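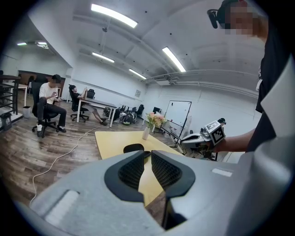

A headset and a hand-held gripper at the yellow table, Herncombe training floor

About Gemisum

We do flower and gift fulfillment. Started in one rented unit in Herncombe, now 15 of us plus seasonal help. Orders come in, stems get sorted, vases get packed, boxes go out. In a busy week that's 3,000 boxes. In a slow one, a lot fewer, and we catch up on the cleaning.

What changed

Until last September every vase was packed by hand. Sore wrists, cold fingers, lots of breakage. Then we signed with Enriquez, who build the packing arms, and started putting the dull part of the job onto machines. Wrapping, lifting, setting down. Same motion all day long. The arms learn it from people, so our packers do the job with hand-held grippers and the arms get trained on that.

Which means the packers are the teachers. We pay teaching hours at a higher rate than floor hours, and that was argued over for a good while before it got written down. It's in the contract now.

What it means if you work here

No one was let go over the arms. We put that in writing before the first one was bolted down and it still stands. Some jobs did change tho. Two packers moved to quality checks, one went to the front desk and likes it better. The late shift is gone. Some people miss the late shift money and we've heard about it — we're still working on that one, no good answer yet.

Breaks are longer on teaching days. Holding a gripper up at chest height gets old fast. Anyone can stop a session, no reason needed, and you can say no to teaching altogether. Four of the crew do say no. Fine by us.

The software side

The program that keeps track of it all is called Sutar. Ours, written in house, a bit ugly. It logs every session and shows the packer what got used and what got thrown out. So far 1,439 sessions kept. Roses went ok early on. Tulips are still hard, the stems bend. Anything with loose ribbon goes to a person and will for a long while yet.

Things we're still getting wrong

Scheduling, mostly. Teaching slots get moved at the last minute when a big order lands. Also the manual for new starters is out of date, it still says 13 stations and has the old door code procedure in it. Being rewriten.

Visits and jobs

Open floor one afternoon a month, ask at the front desk. Closed shoes please. Packing and teaching jobs are posted on the jobs page, no experience needed for either, we train you on the clock.

Page last updated 2023-02-16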